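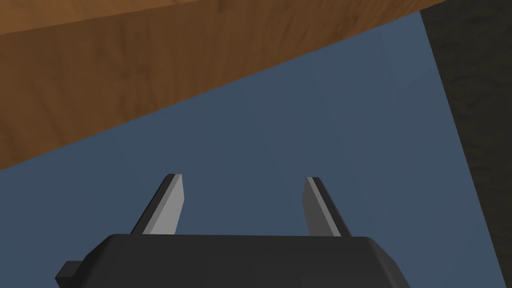 31 de agosto de 2019

Bomba de calor Skuresia, banco 2. Arranque às oito e pouco, a Setareh já tinha purgado o circuito secundário. Primeira hora para deitar fora, o caudalímetro estava com a escala antiga (a de fevereiro!). Corrigido no ficheiro, não no aparelho - alguém que trate disso.

Potência elétrica estável em 783 W com a válvula a meio. Com a válvula toda aberta oscila, ciclos curtos, compressor a ligar e desligar. Parece-me histerese do termostato demasiado apertada. Subi para 3 K e acalmou. Deixar assim até falar com a Husholm, o manual deles não diz nada sobre isto, só a tabela de erros.

Sonda de retorno: a Charito acha que está mal encostada ao tubo. Concordo, a leitura vem atrasada em relação à de ida. Pôr massa térmica e isolar outra vez. Não mexer na de ida, essa tá boa.

Ensaio longo: 168 horas seguidas, perfil de carga do edifício de Nenthorpe. Falta confirmar se o perfil vem em hora local ou UTC, da última vez perdemos um dia com isso. Mandei mail à Charito.

Contador Amini - comunicação modbus cai quando se liga o variador da ventoinha. Troquei o cabo por um blindado, melhorou mas aidna falha. Malha ligada só de um lado. Experimentar passar o cabo pela outra calha, longe da potência.

Degelo: não testado. A câmara climática não desce com a porta como está, a borracha de baixo levantou. Setareh pede a peça.

Contas do COP ficam para quando houver retorno de jeito, não vale a pena com a sonda assim. Ficheiros na pasta do banco, os de hoje de manhã marcados com "nao usar".

Falta: massa térmica, braçadeiras, fusível de reserva pro quadro.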